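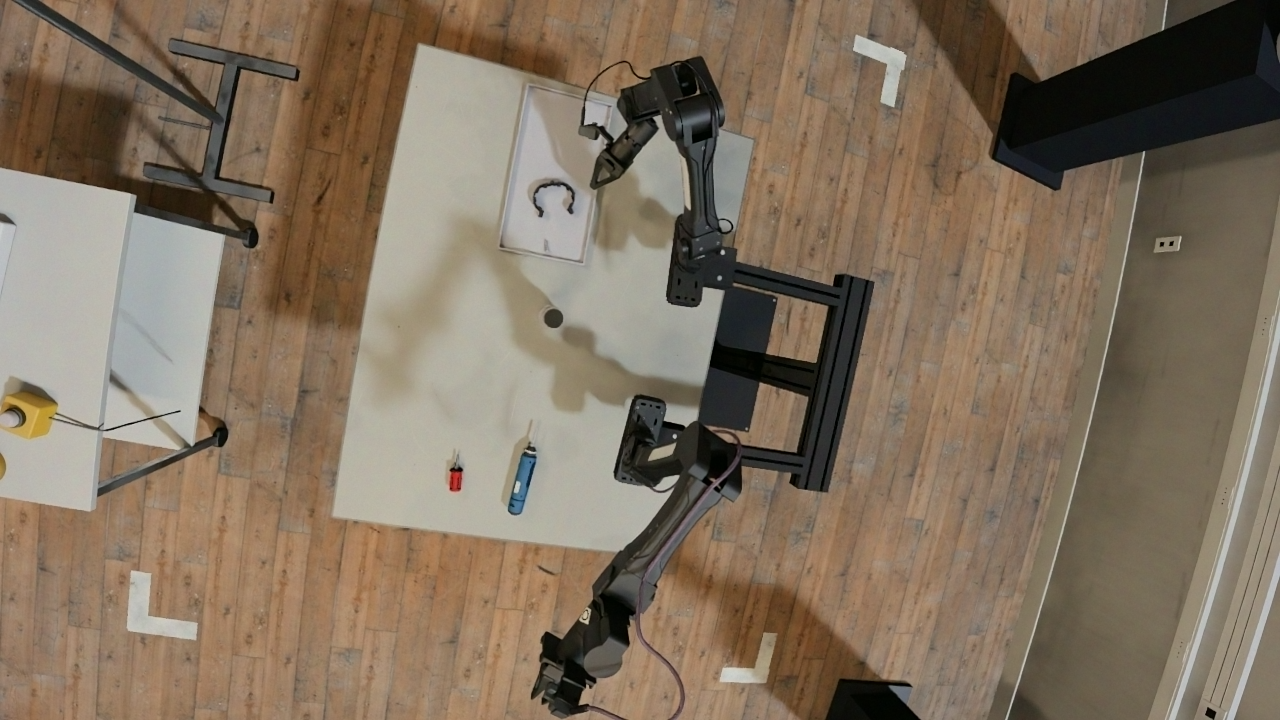

How many examples does the learning system need before it can put parts in a tray by itself? The team at Vorketti in Sasumstead began with 217 and now has 1,555, all made in simulation with two arms.

Yasir Kiani, who leads the work, said that the last 76 were the most useful, as the tools had new positions on the table in each one. The company will continue to collect through November. After this, the same tasks will be repeated on real arms at Voltero.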